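Home | About the Association | Visits | Reports | Membership | Contact

Visit Report: The Garment Care and Resale Works at Prutville
April
By Annick Barbier

Members of the Senness Household Textiles Association visited the Prutville Garment Care and Resale Works this spring at the invitation of its director, Ineke Verstraete. The visit formed part of the Association's continuing study of how clothing is kept in use after its first owner has parted with it. Fifteen members attended.

The works occupies the former Karakaya dye house beside the canal. The building retains its original brick floor and roof vents, and the upper story has been converted into a mending room. Garments arrive from collection points in Prutville and in the neighboring town of Inness. Each is given a paper ticket recording the point of collection, the fiber named on its label, and any fault found at intake. During the month before our visit, 1,039 garments were ticketed.

Ms. Verstraete explained that sorting remains the most demanding part of the operation. New staff spend six weeks beside an experienced sorter before they work alone. Wool is examined first for moth damage, and any affected item is sealed and moved to the freezer room on the north side of the building. Members asked about blended fabrics, for which the works has limited outlets at present. Items of this kind are offered to local theater groups or cut for cleaning cloths.

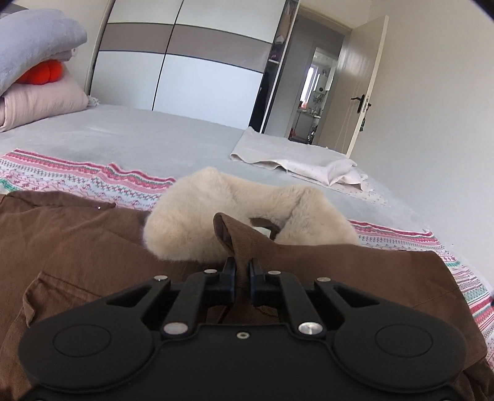

The discussion then turned to care in the home. In the view of the works, a large share of the wear seen at intake comes from poor storage and excessive washing. Heavy garments are often left on thin hangers for years, which distorts the shoulders. The works recommends folding knitwear, airing coats between seasons, and making small repairs before laundering. A printed guide on these points is available at the front counter and has been added to the Association's library.

The mending room employs both hand and machine methods. Members were shown the replacement of a coat lining and the reweaving of a small tear in a suit jacket. Reweaving is slow work, and the works accepts such pieces only when the cloth is otherwise sound. Buttons removed from unusable garments are kept by size and color in the drawers of an old seed cabinet.

The visit closed with a short meeting in the canteen. The Association has agreed to send the works 100 copies of its stain removal leaflet, and Ms. Verstraete has offered to speak in Senness on the care of wool. Members who wish to attend the talk should give their names to the secretary.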